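Lurkham bench robot guide opens for comment

Anyone who has tried to repeat another lab's pick-and-place result will be pleased to hear that the first full draft of the Lurkham guide is out for public comment. It was posted on 6 April 2022, and it is a terrific read for a document that spends nine pages on table markings.

The guide sets out good practice for small robot arms working at bench height: how the work surface is prepared, how objects are laid out, what gets written down before a run and what has to be reported afterwards. It is voluntary, and it doesn't replace any safety standard that already applies to a lab or workshop. What it offers is a common way of recording a job so that a second group, with a different arm and a different bench, has a fair chance of running the same one.

Start positions get the most attention. The draft asks that any marked zone be put down before the first run and left alone until the series is finished. If a marking lifts or shifts, the series is closed and a new one begins. Objects must be plain, easy to replace and described by shape, colour and measured size.
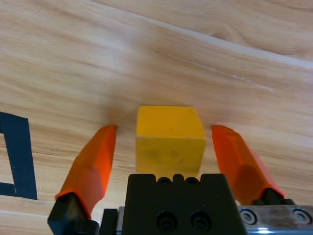

Comments received on the earlier outline ran to 1,162, and the drafting group at Jastasell has published a reply to each of them. Plenty came from small workshops asking for the paperwork to shrink. It has! The old run sheet had 90 fields, and the new one fits on a single side of paper, with room left over for notes in the operator's own handwriting.

The section on grippers has also been rewritten. Labs will now record the finger shape, the finger material and colour, the opening width at the start of each run and the date the fingers were last changed. Worn fingers are allowed, provided the wear is noted. Ekanayake, which makes replacement fingers for teaching labs, had argued for a fixed replacement schedule, but the draft leaves that to each site and asks only for an inspection before every series.

Failed grasps must be reported alongside the good ones, including those where the arm was stopped by hand. Leaving them out has been a sore point for years, and it is great to see the wording so firm.

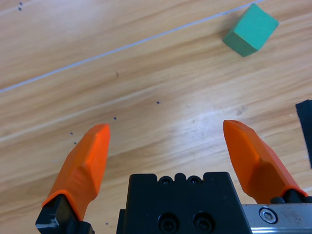 Work surfaces are the other big change. Earlier versions called for a plain grey mat under everything, a rule that annoyed people with perfectly good benches. The new text accepts any flat, stable surface as long as its features are recorded, and that covers a good deal of what turns up on a real bench — pale wood with a strong grain, a thin white line running across it, small dark specks, a bright patch where the light reflects. All of these can matter to a vision system, so all of them go on the sheet. Lighting is to be noted at the start and end of a series, and a reference view of the bare surface should be kept with the results.

Eltent will host the trial of the draft, with nine sites signed up to run the same set of block tasks and compare their records. Sites can use whatever arm they already own. The trial is meant to test the guide itself, so no ranking of machines will be published.

Comments close in August. They can be sent on the Lurkham form or as marked-up copies of the draft, and contributors are asked to quote clause numbers. Students are welcome to respond in their own right, and a shorter version of the form is available for schools. A revised text will follow once the trial sites have handed in their run sheets.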